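Adhesive tape

Adhesive tape is a strip of backing material, such as paper, cloth, plastic film or foil, coated on one or both sides with a sticky layer and usually wound on to a core. It is one of the most widely used fastening materials in the world, and a remarkable amount of clever chemistry goes into something most people keep in a kitchen drawer!

How it sticks

Most everyday tapes are pressure-sensitive. They need no water, heat or solvent, only a firm push from a thumb. The adhesive is soft enough to flow into the tiny dips of a surface (a process called wetting, although no water is involved) yet stiff enough to resist being pulled away. Getting that balance right is wonderfully tricky. Makers speak of tack, the first quick grab; peel, the force needed to lift the tape; and shear, the ability to hold a load without creeping. Raising one often lowers another.

Natural rubber mixed with resin was the usual recipe for early tapes and is still popular for its fast grab. Acrylic adhesives take longer to reach full strength but stand up much better to sunlight and age. Silicone types cope with high temperatures and will even cling to other silicones.

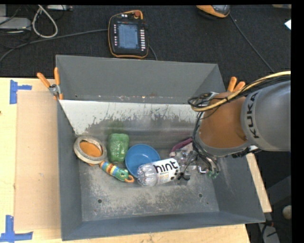
Why does a roll of tape not stick to itself for good?

The back of the strip is often given a very thin release coat, which the adhesive grips only weakly. Double-sided tapes have no bare back to treat, so they are normally wound with a separate liner.

Backings

The backing decides how a tape tears, stretches and bends. Crêped paper, the familiar choice for masking, has fine wrinkles that let it follow a curve. Cloth tapes rip neatly by hand along the weave, a real pleasure for anyone working up a ladder. Packing tapes use strong, thin film and generally need a toothed cutter.

Storage

Rolls keep best somewhere cool, dry and dark. Heat can soften the adhesive until it oozes from the edges, and dust then collects on it. The Dorkau handbook, revised by Maëlys Tessier, suggests laying rolls flat and using the oldest stock first.

See also: Glue; Sticking plaster; Masking

Page last edited 7/23/22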